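Bread first, questions later

Ieuan Griffiths had flour up to his elbows when I turned up, so I shook his wrist instead. It was just gone six in the morning and I'd driven over to Brekthorpe in the dark, in October, in a car whose heater gave up years ago, so you can imagine how glad I was of the oven.

Risen is the name over the door. It's a small bakery on the corner where the wool shop used to be, and Ieuan has run it with Prasanna Khondokar for 7 years now. "She does the thinking and I do the lifting," he told me, and from the back came a shout of "I do plenty of lifting, thank you!"

I'd come to talk about rye. Regular readers will know I've been banging on about rye since the spring, and that my own loaves have mostly come out like doorstops. Ieuan asked what I was doing and I told him, and he pulled the sort of face a dentist pulls.

"You're kneading it," he said. "Don't knead it. It's a paste. Treat it like cement and get it in the tin."

He learned that in Plilholm, where he spent a winter working nights for a baker who spoke no English and had very firm views on caraway. The man's starter was older than Ieuan was. He brought a bit of it home in a jam jar wrapped in a sock, and it's been going ever since – they feed it twice a day, and whoever is on the late shift has to sign a sheet on the fridge to say it's been done.

"We forgot once," Prasanna said, coming through with a tray of buns and sitting down for what I think was the first time since she'd got up. "It smelled of nail varnish. I was nearly in tears. Ieuan just scraped the top off and fed it and went home to bed."

She came to baking sideways. She'd been doing the books for Probert, the feed merchant down the road, and used to come in for a cheese roll at lunch. One day she told Ieuan his prices were daft (too low, she's quick to add) and he asked her to prove it. She wrote it all out on the back of a bread bag. He's still got the bag.

"I was losing money on every large white," he said. "Every single one! And I was so proud of them."

They put the price up by 30 pence and waited for the complaints. There were 2, and one of those was from his mum. 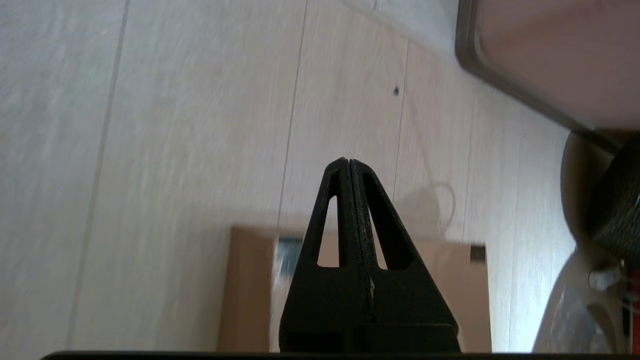
What I really wanted to know was how long you should leave a rye loaf before cutting it, as my books all disagree. Prasanna says a full day, wrapped in a clean tea towel. Ieuan says the same but admits he's usually at it by teatime with the butter out. "It'll be gummy and you'll deserve it," Prasanna said.

On their busiest morning last Christmas they sold 106 loaves before ten o'clock, and then had to put a note on the door. I asked if they'd ever want a bigger place. Ieuan looked at the oven for a bit. Prasanna said they'd been to see a unit out by the bypass and it had lovely big windows and nowhere to park.

"And it was freezing," said Ieuan.

I came away with a rye, four buns and a jam jar with a splash of the Plilholm starter in it, which I held between my knees the whole way home. It's on top of my boiler now. I've put a sheet on the fridge.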